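Dolcombe Forum > House and Home > Worktops: marble effect or real stone?

pebbledash_pam
Kitchen's being ripped out in September and I can't decide. Lostico quoted me 1,240 for real stone and 395 for a marble-effect top in much the same colour. My heart says stone, my bank account is laughing at me. Anyone lived with both?

old_kettle
Stone every time. We've had ours through two house moves' worth of teenagers and it still looks lovely – you do have to seal it though, and keep the lemon juice off.

tinribs
Disagree with kettle, sorry! I sealed mine religiously and still got a ring from a glass of red. Went for marble effect in the Woltutby flat and I'd never go back. Spend the difference on a decent tap.

old_kettle
Rings are character :) Fake stuff always looks flat to me, you can spot the repeat in the pattern.

pebbledash_pam
Is the repeat really that obvious? And beige or grey? The Peng sample is 50 quid to post, which seems a cheek.

tinribs
50 for a sample?? Ring them and moan. I'd say beige, grey shows every crumb. 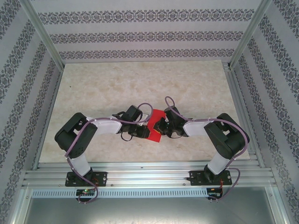
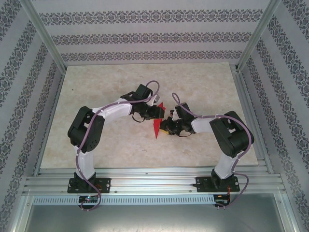
Beige marble pattern, with something red on it in both

pebbledash_pam
Ooh, warmer than I expected. Still wavering.

old_kettle
Still say stone.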